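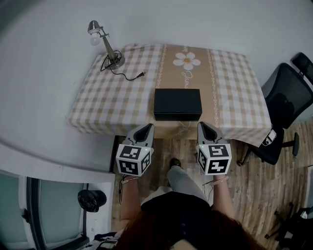 Informe de avance del proyecto Estrella, segundo periodo. Durante este periodo terminamos de preparar la zona de empaque, que en el informe anterior estaba todavía pendiente. El trabajo consiste en guardar lámparas de escritorio en su caja, para después entregarlas a las familias inscritas en el programa. Cada puesto tiene una mesa cuadrada pequeña con mantel de cuadros, arrimada a la pared, y sobre ella se ponen la lámpara plateada, con su bombilla y su cable, y la caja negra con tapa. La silla de oficina queda al lado derecho, y así la persona puede trabajar de pie o sentada, según prefiera. Elegimos mesas de este tamaño porque en la sala de Dalbridge el espacio es limitado.

Actividades realizadas

Se recibieron 40 lámparas del proveedor Vandamon, con sus cajas. Todas fueron revisadas antes de pasar a la mesa. En 2 de ellas el enchufe estaba flojo y las devolvimos; el proveedor confirmó el cambio para abril. El orden acordado es el siguiente: primero se enrolla el cable, después se dobla el brazo y al final se cierra la tapa.

El señor Ekkachai Sangkhawat, responsable de la sala, propuso cubrir las mesas para que la base de metal no raye la superficie. Nos pareció una buena idea y compramos manteles estampados, con una franja de color tostado en el centro y una flor blanca. La franja sirve también como guía: la caja se coloca siempre encima de ella, y los puestos quedan iguales.
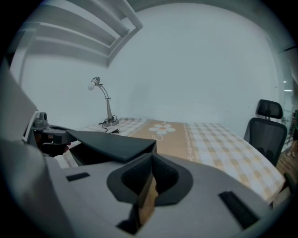 Gastos y dificultades

De la cantidad aprobada se han usado 2000 euros, en lámparas, cajas, manteles y transporte. La dificultad principal ha sido el cable, que es rígido y se abre otra vez si no se sujeta. Pedimos cintas a la empresa Cider, pero no han llegado todavía.

Próximos pasos

Queremos abrir nueve puestos más cuando tengamos las cintas. Solicitamos amablemente que el segundo pago se haga antes de esa fecha. Las facturas van en el anexo.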